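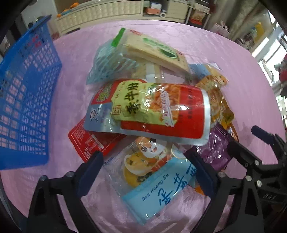
Packaged snacks on the pink-covered table at the Dumlao Hall, including a light blue packet of Dan Huang Su.

DUMLAO SNACK SWAP RETURNS IN JANUARY WITH A BIGGER TABLE

The Mutard Neighborhood Pantry is so pleased to invite everyone, old friends and brand new ones, back to the Dumlao Hall on Friday evening for the winter Snack Swap, where you bring a few packaged treats you love and go home with a few you have never tried.

Last winter 616 packets changed hands, everything from egg yolk pastries to savory shredded meat floss (which has quite a following here, especially over hot rice porridge), and we would dearly love to beat that.

"My grandmother kept a drawer of snacks for visitors, and you were never allowed to leave with empty pockets," said Loan Khổng, who started the swap. "I wanted a whole evening that felt like that drawer, and I'm so happy people keep coming back to it."

Doors open at 5 p.m. and admission is free. Please bring at least four sealed items with the ingredients label still on, and if the label isn't in English, Janelle Abella and Edgardo Tolentino will be at the welcome desk to help with allergy stickers. Homemade food can't be swapped, but do bring the recipe!

Unclaimed snacks go to the Raroswood after-school room.

Contact: Consolacion Barredo, Mutard Neighborhood Pantry, extension 556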